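This is the data card for the Drellurcombe survey of managers and teams. It covers one wave, collected in September, and the files released on Mar 1, 2019. Read it before you open the tables, as two of the column names are misleading.

## What the data is for

The survey asks people how their line manager behaves when work goes badly: who gets blamed, who gets told, and how long it takes. It was set up by Etenesh Woldemariam and Berhanu Abdella to test whether teams with a blame-taking manager report their own mistakes sooner. The questions can be used for other work on leadership and staff turnover, but they were written with that one in mind.

Each row in `answers.csv` is one person. There are 2,290 rows, drawn from 22 workplaces. Workplaces are numbered and their names have been removed.
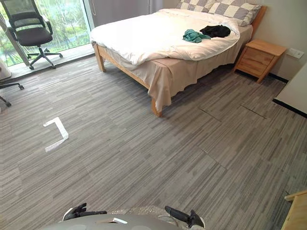
**Can I link a manager to the people who report to them?**

Use `team_id`, which is shared by a manager and everyone in the team. Managers have `role` set to 2. Where a team had fewer than five members who replied, `team_id` has been blanked and the link can't be rebuilt from the other columns.

## Files

- `answers.csv` - the main table, one row per person
- `teams.csv` - team size, age of the team in months, and whether the manager changed in the past year
- `codebook.md` - wording of every question, in the order it was asked
- `weights.csv` - optional, see below

The two awkward columns are `trust_up` and `trust_dn`. `trust_up` is the trust a manager says they have in senior staff, and is empty for everyone else. `trust_dn` is how far a team member trusts their own manager, so it points the opposite way from what you would guess. Stusivex, who ran the online form, exported them with those names and we kept them so that older scripts still work.

## How to load it

1. Read `answers.csv` as UTF-8. The free-text column has commas and line breaks inside quotes.
2. Treat `-9` as "did not want to answer" and a blank as "was not asked". Don't merge the two. 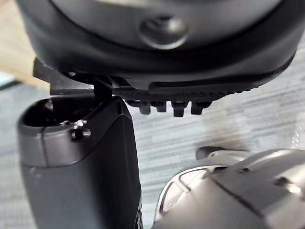 3. Join to `teams.csv` on `team_id`. Rows with a blank `team_id` will drop out of an inner join.
4. Reverse-score items 5 and 22 before adding up the blame scale. The codebook marks both with an `R`.

## Known problems

People who had already left a workplace were not invited, so the worst-run teams are probably under-represented. The exit question only asks about plans to leave.

Amado Panganiban checked the free-text answers by hand and removed names, job titles and places. He left spelling as it was. Some answers are very short, and a few are about pay or parking and have nothing to do with the question.

Managers rated themselves on the same items their teams used. The two sets of scores often disagree, and we have made no attempt to say which is right.

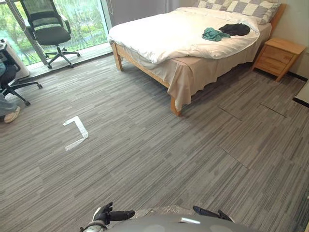
Weights are supplied for people who want figures by size of workplace. They were worked out by Eldana Zeleke from staff lists given at the start, and they don't correct for who chose to reply. For comparisons inside a single workplace, leave them off.

## Use and contact

You may use the data for teaching and research. Please don't try to identify workplaces, and don't publish a free-text answer in full - a short extract is fine. If you pass the files on, pass this card on with them.

Corrections go to Bethel Wako, who keeps the change log. Include the file name and the row number, and say which version you have.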